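5.2 The Morolau open day

Most of our evaluation up to this point had been done with the door closed and the same four or five colleagues watching. The open day at Morolau on Saturday, February 22, 2020 was the first time we ran the two-arm station for people who had never seen it, and we learned more from it than from any week of lab trials before it. The hall counted 852 visitors at the entrance. Our corner was one stop on a tour that also took in the Jutero print shop and the Lashari sensor bench, so groups reached us in waves, and children got to the barrier well ahead of their parents.

The station was set up as a small kitchen counter with household items on it. We chose plates as the main task. Everyone who walked up had put away a plate at some time in their life, and they could judge the attempt for themselves without a word from us. A thin rim is also a hard thing for a parallel gripper to take hold of. The plates could be asked for by color, which made it easy for visitors to call out the next one. They did, loudly! Between plate runs we showed simpler moves over the bare part of the work surface, for anyone who wanted to see how the fingers line up (Figure 7).

Figure 7. The station at the open day, panels (a) to (d).

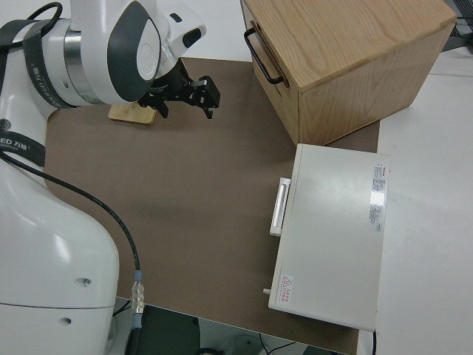 (a) Open gripper over a flat wooden block.
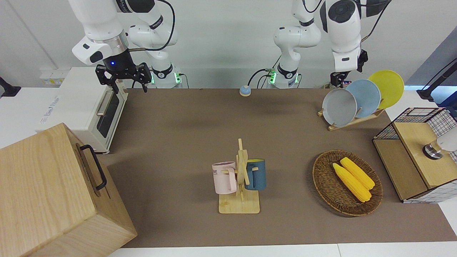 (b) Left gripper over the plates in the rack.
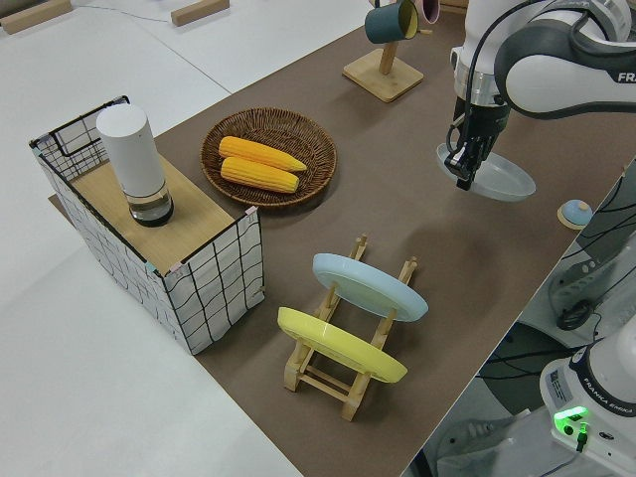

(c) Pale blue plate held over the mat.
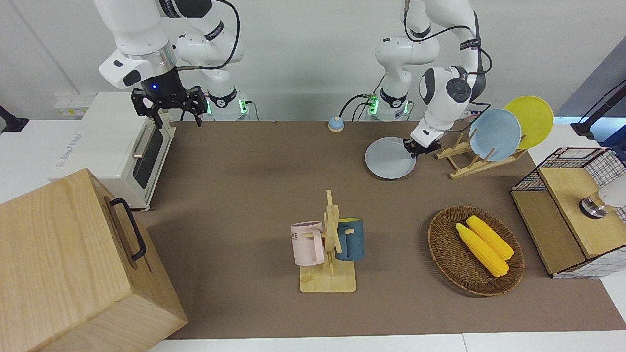

(d) Gray plate gripped at the rim.

Sadia Magsi gave the talk alongside the demonstration and rewrote it twice before noon. Her first version began with the planner and lost the younger visitors in under a minute. The second began with a question, "Where would you grab it?", and she waited for answers before the arm moved. People pointed, argued with each other and changed their minds when the wrist turned in a direction they had not expected. By the afternoon we had dropped our own opening slide completely and were using only the question.

We handed out a one-page form at the barrier and got 816 back, a far higher return than we had hoped for. Of these, 700 were complete enough to use. The form asked how predictable the arms seemed, whether the speed felt right, and what the visitor would change first. The speed answers surprised us. In our own trials in December, testers had asked again and again for faster motion, and we had raised the limit for the open day to suit them. Many visitors asked for the opposite. They wanted a short stop just before the fingers closed, so they could see what was about to happen. We added a pause of this kind in the last hour and the groups got noticeably quieter and closer, all leaning in together.

The free-text answers were a pleasure to read. A retired baker wanted to know if the arms could handle a hot tray. Several children drew the setup with faces on both arms. One group of students stayed through three rounds, asked to see the Plarkero planner running on the side monitor, and then found a labeling error in the display that we had missed for weeks. It has since been fixed.

The forms do have limits. Visitors saw different runs, some filled in the page as a family, and people who come to an open day already like this sort of thing. We therefore treat the ratings as a guide to the design of the motion and make no claim about the wider public. The pause before closing was kept, and all trials reported in Section 6 were run with it switched on.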